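홈 지역소식 생활 모임 벼룩시장 제보하기
검색어를 입력하세요 검색 상세검색

두타멈 나눔 옷장, 이번엔 '개는 법'부터 다시 배웠어요

안녕하세요, 동네 소식 전하는 필자입니다. 12월 들어서 처음 쓰는 글인데 날이 갑자기 추워져서 손가락이 잘 안 움직이네요. 오늘은 두타멈 2층에서 열린 나눔 옷장 정리 모임에 다녀온 이야기를 해 보려고요. 사실 저는 취재만 하고 금방 나오려고 했는데, 외투 벗자마자 수건 뭉치를 건네받는 바람에 끝까지 앉아서 갰습니다. (점심도 얻어먹었어요!)

나눔 옷장은 올해 봄에 시작한 작은 행사예요. 안 입는 옷이나 안 쓰는 천, 수건 같은 걸 가져오면 정리해서 필요한 집으로 보내는 건데, 봄에는 접수대에 쇼핑백이 몇 개 놓여 있는 정도였거든요. 그런데 가을 접수분을 다 합치니까 1,002점이 나왔다고 합니다. 저는 숫자를 듣고 잘못 들은 줄 알고 다시 물어봤어요. 그중에서 371점이 수건이랑 행주, 손수건 같은 네모난 천이고요. 옷보다 천이 이렇게 많이 들어온 건 처음이라 정리하는 분들도 좀 당황한 눈치였습니다.

올해 정리를 맡은 사람은 아우구스티나 피아조(Augustina Fiadzo) 씨예요. 예전에 세탁소에서 오래 일하셨다는데 손이 정말 빠릅니다. 제가 수건 한 장 붙들고 귀퉁이를 맞추는 동안 옆에 벌써 한 줄이 쌓여 있더라고요. 비결이 뭐냐고 물었더니 "모서리부터 잡아요. 가운데를 누르면 다시 구겨져요" 하시고는 제가 갠 걸 조용히 풀어서 다시 개셨습니다. 좀 민망했지만 다시 갠 걸 보니까 할 말이 없었어요.

그날 제일 오래 이야기한 건 크기였어요. 지금까지는 각자 집에서 하던 대로 갰거든요. 누구는 세 번 접고, 누구는 돌돌 말고, 저처럼 대충 반의 반으로 접는 사람도 있고요. 그러다 보니 상자에 넣을 때마다 높이가 안 맞아서 한쪽이 자꾸 무너졌대요. 그래서 이번부터 작은 천은 전부 네모로 납작하게 개기로 했습니다. 큰 수건은 길게 세 겹으로 접은 다음 반으로 한 번 더 접고요. 돌돌 마는 방식이 자리를 덜 차지한다는 의견도 끝까지 나왔는데, 받는 쪽에서 꺼내 보기 불편하다고 해서 결국 접는 쪽으로 갔어요. 말기파 분들은 아직 마음을 못 접으신 것 같습니다.

색깔 이야기도 빼놓을 수 없죠. 저는 당연히 흰색은 흰색끼리 모으는 줄 알았는데 그렇게 안 한대요. 같은 색끼리만 모아 두면 밝은 색이 먼저 나가고 어두운 색만 남는다고, 한 묶음에 일부러 섞어 넣는답니다. 연두색 옆에 남색, 그 밑에 회색, 이런 식으로요. 듣고 보니 그럴듯해서 저희 집 수건장도 그렇게 바꿔 볼까 하다가, 저희 집은 수건이 전부 어디서 받은 기념품이라 색을 논할 처지가 아니라는 게 떠올랐습니다.

옷은 천보다 훨씬 까다로워요. 단추가 떨어진 건 따로 빼고, 지퍼는 끝까지 올려 보고, 주머니는 꼭 뒤집어 봅니다. 이번에도 주머니에서 버스표랑 머리끈, 그리고 누가 적었는지 모를 장보기 메모가 나왔어요. '대파, 두부, 건전지 큰 거'라고 적혀 있었는데 주인 되시는 분은 건전지 사셨는지 궁금하네요. 메모는 접수대 유리병에 넣어 두었으니 찾아가셔도 됩니다.

옷은 색도 두께도 제각각이라 일단 옆 탁자에 쌓아 두고 천부터 끝내는 순서로 진행됐어요. 천을 먼저 해치워야 가운데 자리가 나고, 자리가 나야 소매 긴 옷을 펼칠 수 있거든요. 한 장씩 펴서 모서리를 맞추고, 납작하게 놓고, 다음 장으로 넘어가고. 말로 쓰면 참 심심한데 하다 보면 이상하게 멈출 수가 없습니다. 저도 한참 지나서야 물 한 모금 마셨어요.

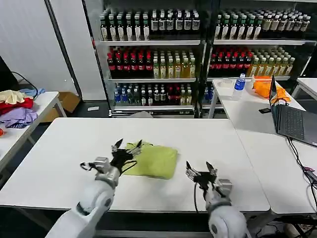
다 갠 묶음은 상자 24개에 나눠 담기로 했습니다. 먼저 나가는 상자는 더데일 쪽 공동주택으로 가고, 나머지는 우아랑가 쉼터에서 받기로 이야기가 되어 있어요. 운반은 짓스테드에서 트럭을 빌려주기로 했고요. 작년에는 개인 승용차로 여러 번 왔다 갔다 하느라 고생이 많았다는데 이번에는 한결 수월하겠어요. 상자 겉에는 내용물을 크게 적고, 겨울옷이 든 상자는 위쪽에 올려서 바로 꺼낼 수 있게 한답니다.

아쉬운 점도 하나 적어 둘게요. 아이 옷이 많이 부족합니다. 어른 셔츠는 넉넉한데 아이들 내복이나 두꺼운 바지는 문의가 들어와도 드릴 게 없는 상태래요. 집에 작아진 아이 옷이 있으면 이번 달 안에 가져와 주세요. 빨아서 가져오시면 되고 다림질은 안 하셔도 됩니다. 양말은 짝이 맞는 것만 받고요, 속옷과 베개는 받지 않습니다. 이불은 얇은 것만 가능한데 미리 전화 주시면 더 좋다고 하네요.

접수는 두타멈 2층 안쪽 방에서 오전 10시부터 오후 4시까지 합니다. 엘리베이터가 느려서 짐이 적으면 계단이 빨라요. 개는 걸 도와주실 분도 언제든 환영인데, 편한 옷차림으로 오시고 손톱이 길면 니트 올이 걸리니까 그것만 조심해 주세요. 저는 다음번에도 가기로 했습니다. 피아조 씨가 그때는 셔츠를 맡겨 보겠다고 하셨는데, 옷깃 접는 법은 연습해 오라고 하셨어요.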